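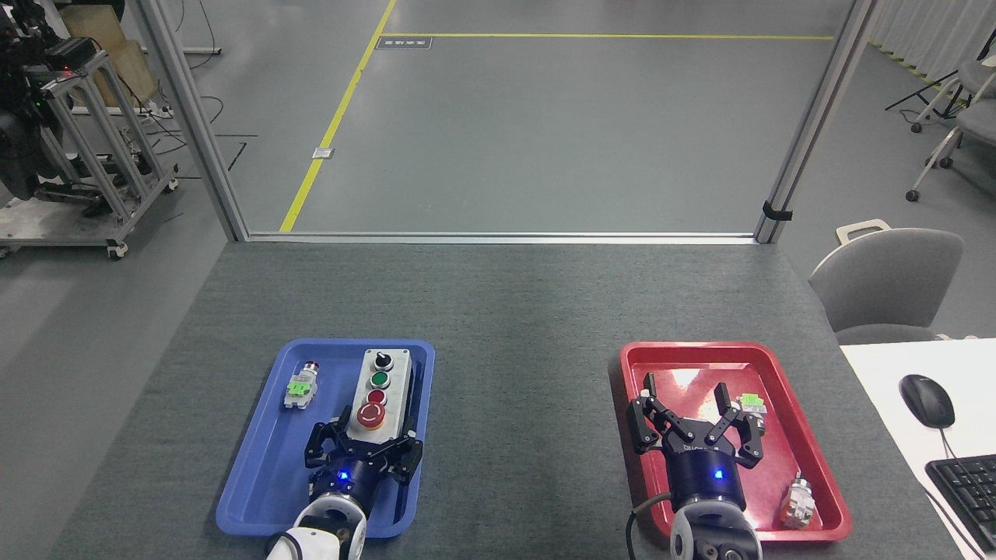

About Faltora

Faltora is an independent test workshop for robot grippers, arms, wrist cameras and controllers. Manufacturers send us equipment before it goes on sale, and factories send us two or three products they can't choose between. We put them to work on small jobs and write down what we find.

We don't sell hardware and we don't take commission on it. Our income comes from test fees, and the fee is the same whatever the report says.

How we started

The company was set up in February by Roman Wasilewska and Oleksandra Dovhaniuk. They had worked together at Aguiar, a panel building firm, where Roman ran the assembly floor and Oleksandra wrote the programs for the first two arms the firm bought. Both arms came with grippers that had looked fine in the catalogue. One of them could not hold a contact block without turning it, and it took most of a winter to find that out.

Our first paying customer wanted a comparison of two finger shapes. The report ran to 89 pages, which was far too long. They are shorter now.

What we test

Most of our work is with switchgear parts: push buttons, selector knobs, contact blocks, emergency stops and the boxes they go into. These parts are awkward to pick up. They are round at one end and square at the other, they roll, and a gripper that manages the button head may still fail on the block behind it. Shiny trays cause trouble for cameras as well, and we keep using them, as our customers do.

Our standard bench is called Gesa. It has two arms side by side over a fabric-covered table, with a blue tray on the left and a red tray on the right. Parts are laid out at the start of each run and the operator notes every grip, slip and drop. A full comparison is 30 runs per gripper. Before a gripper is changed we repeat the last run with the lights set differently. 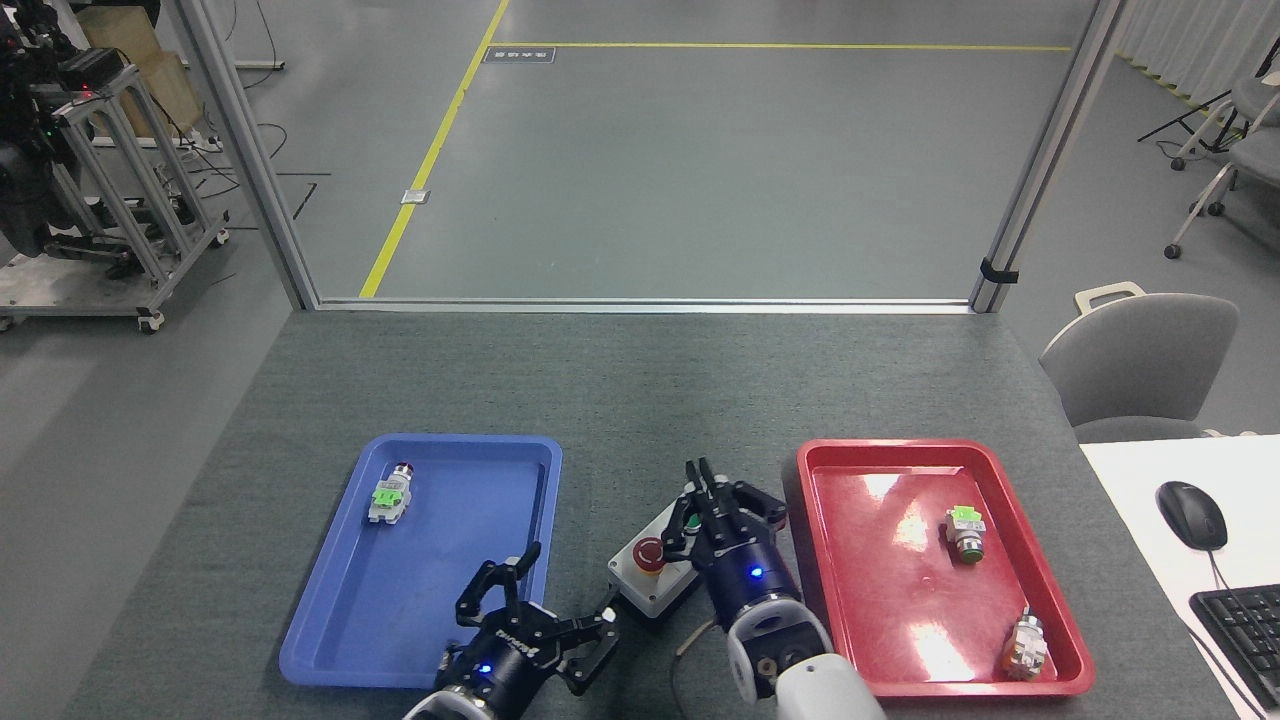 The Gesa bench with push-button components in both trays and a control box between them.

Up to 4 November 2024 we had logged 2438 runs on Gesa. Of these, 2085 were gripper trials and the rest were for cameras and controllers.

How a test works

You send us the equipment, the manual and, if you can, a bag of the parts you want handled. We fit it, check that it moves safely, and agree a list of tasks with you before anything is counted. You are welcome to come and watch. The run sheets are yours at the end, including the bad ones.

Results are kept in Fikix, our own logging program. It records the gripper fitted, the opening width, the force setting and the operator's notes for each run. Customers get a login to their own results and can export them as a spreadsheet.

If a product is damaged during a test we stop and ring you. We don't carry out repairs.

Who does what

Roman plans the tests and runs the bench. Oleksandra looks after the controllers, the cameras and Fikix, and she signs off every report before it leaves the building.

We are still a small firm and take on one comparison at a time. Please write to us through the contact page with the type of gripper or arm, its weight, and what you would like it to pick up.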